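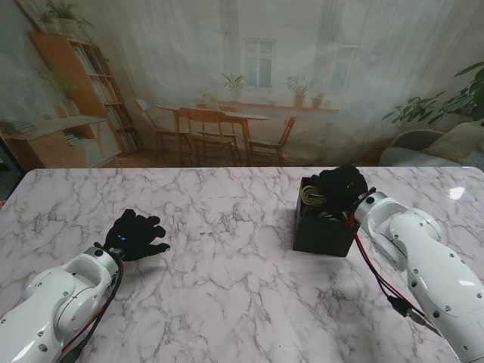
Cable Storage in Shared Study Spaces
Student project report by Rattana Bunnag and Nipon Kamolrat
Last updated: April
14 shares | 2 comments

1. Background

Our project looked at how loose cables are kept in the shared study rooms at Boonyarit College. Most rooms have one open box where everything ends up: chargers, extension leads, old phone cords. We wanted to know how long it takes to find the right cable and whether a simple change in storage would help.

2. Method

We asked students in the Itden building to fill out a short form each time they went to the box for a cable. Over the term we got 518 forms back. We left out 69 because the time was missing or the writing could not be read.

For the first half of the term the cables stayed as they were. For the second half we coiled each one, closed it with a cloth tie and put a paper label near the plug. The box stayed in its usual spot on the table.

An open-topped box was used all the way through. Nipon wanted to try one with a lid, but we ran out of time. A dark box also makes black cables harder to pick out, and several students wrote this on their forms. Pale cables got fewer complaints. If we did it again we would use a light-coloured box and keep the table around it clear.

3. Results

Coiled cables were found faster, and there were fewer comments about tangles. The labels did less than we expected. Many had come off by the fourth week, and people told us they went by colour and plug shape anyway.

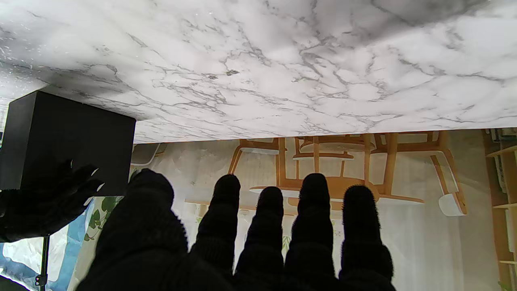 The ties held up better than the labels. Two went missing and the rest were still in use at the end of term. Putting cables back was the weak point, as people in a hurry dropped them in without coiling them.

4. Cost

The ties and labels came to $18, paid out of our course allowance.

Related items
Jinico Room: desk layout survey
Telline Hall lighting report
Where do lost chargers go?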